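Tillow notebook, December, 4 p.m.

Long afternoon in the hall, and I want to get this down before supper while I still remember what annoyed me. We are still on the bed chores, clothes and sheets, and still asking the same question we started the month with: could a machine do any of this in a real bedroom, on its own, without somebody like me hovering next to it?

My answer today is a little warmer than last week's. Flat things on a flat bed are coming along nicely. Dark clothing is another matter, because once it's bunched up I have trouble finding the sleeve myself, and I have fingertips! With two jaws you have to commit to a pinch and live with it. I do find I've become much more respectful of anybody who folds laundry for a living.

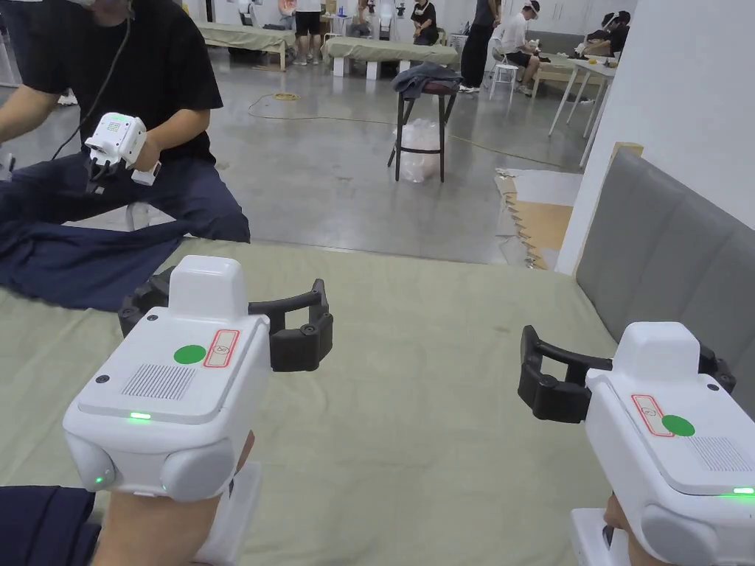 Bed work with the handheld grippers, jaws open over the green sheet, dark garment still in a heap.

Our running count is 379 takes, of which 56 are ones I'd call clean from first pinch to last fold (it was 55 at lunch, so there's my afternoon for you). The Pluvitz policy trained on the earlier batch still gets stuck at the same place, the second sleeve, and I'd say some 4 tries in ten end with it tugging at the sheet along with the shirt. Zurnby wants to blame the lighting. I think it's the sheet, which bunches up the moment you pull toward the headboard.

To do: try tucking the sheet tighter, ask Jireš for spare finger pads, and move pillowcases ahead of the duvet cover, which none of us is ready for.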